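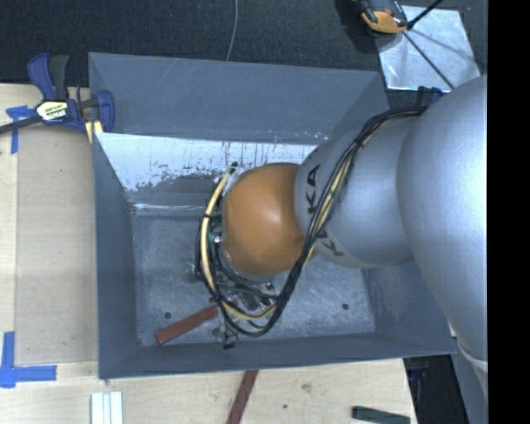 Wall-guided picking

Print this article | E-mail this article

February, by the Bavia Handbook of Robotics desk

Wall-guided picking, also called the Unberg method, is a way of programming and training a robot arm to take parts out of a deep bin by using the bin's own sides as a tool. Most bin picking treats the walls as something to stay away from. In the Unberg method the arm is allowed to slide a part up to a wall, lean it there, turn it against the metal and only then close the gripper. It is best known for its success with the last few parts in a bin, long a sore spot for the whole field.

The name comes from the Unberg workshop, where the method was first tried on short rectangular bars. It was later developed further at the Allon laboratory, which published the first full set of trials.

Background

Picking parts from a full bin is hard, but a full bin is also forgiving. There are many parts to choose from, and if one is badly placed the arm can go for another. As the bin empties, the choices run out. A flat bar lying on the floor of a bin offers very little to grab. If it lies close to a side, there may be no room for a gripper finger on that side at all. A bar in a corner is worse still, and the arm itself becomes part of the problem, because its wrist and cables need space that a deep bin doesn't have.

For years the usual answer was to stop early. Plants would set a floor limit and send bins away with parts still in them. Others used shakers, tilting stands or magnets. All of these work for some parts, and all of them add equipment around the bin.

Method

The Unberg method breaks each pick into short moves, which the planner can string together in any order:

Press. The fingertip comes down on top of the part with a light, steady force.
Drag. The part is moved across the floor while the force is held.
Lean. The part is driven into the sloping foot of a wall until one end rides up the slope.
Pinch. The gripper closes on the raised end.

The lean is the heart of it, and a lovely piece of thinking. Many metal bins are wider at the rim than at the floor, so their walls slope outward. That slope is a nuisance for a camera and a hazard for a wrist, but a bar pushed against it will climb a little, and a little is all the gripper needs. The wall does the lifting that a second arm would otherwise have to do.

Force is controlled all the way through. The arm has to be able to give way when it meets metal, so the method is used with arms that sense load in their joints or that carry a force sensor at the wrist. Position alone is not enough - a bin that has shifted by the width of a fingernail would turn a gentle lean into a jam. For the same reason the bin is normally held still, and the planner measures the walls by touch at the start of every run.

Which move comes next is decided by a learned policy. It takes in an overhead view and the recent force readings and gives a score to each possible move from each possible starting point. The training is plain trial and error. The arm picks a part, drops it back into the bin from a random height and angle, and tries again.

Allon trials

The trials at Allon were made up of 2,000 attempts, all on parts lying on the bin floor within reach of at least one wall. The arm lifted the part clear of the rim in 1,607 of them, or a little over four in five. The same arm and gripper, using a standard top-down grasp with no wall contact, had been stopped early in the comparison run after repeated jams, so the two results can't be set side by side as evenly as one would like.

Collecting the training data took almost 60 hours of arm time. By the standards of learned manipulation this is wonderfully short, and it is the figure that drew most of the early attention. The authors put it down to the small set of moves. The policy never has to discover that walls are useful, only where and when to use them.

Failures fell into two main groups. In the first, the bar rode up the slope and then slid back down before the gripper closed. In the second, the cable loop below the wrist brushed the rim or the wall, the force reading jumped, and the controller stopped the move as if the fingertip had hit something. Rerouting the cables higher on the arm cut down the second group but limited how far the wrist could turn.

One finding surprised the team: surface wear on the bin made a real difference. Scratched or flaking paint changed the friction from one side to the next, and after some training the policy began to favor certain walls over others for the same starting position. It had never been told about paint.

Variants

The Dvořáček variant replaces the pinch with a single suction cup and is used for plates and lids. It needs a shorter lean, but it does poorly on oily parts. A variant with two arms, one to press and one to pinch, has been shown at Bavia. It is faster per part and much harder to fit into a deep bin.

Limits

The method works best with stiff parts that have straight edges. Round stock tends to roll along the foot of the wall instead of climbing it. Parts with a finished surface can be scuffed by the drag. Straight-sided bins give the lean nothing to work with, although wedges fixed along the floor have been used as a substitute. A policy trained in one bin usually needs a fresh, shorter round of training before it is trusted in another shape.

See also: bin picking; compliant motion; extrinsic dexterity; force control; regrasping

Contact the desk | Copyright Bavia Handbook of Robotics | Back to top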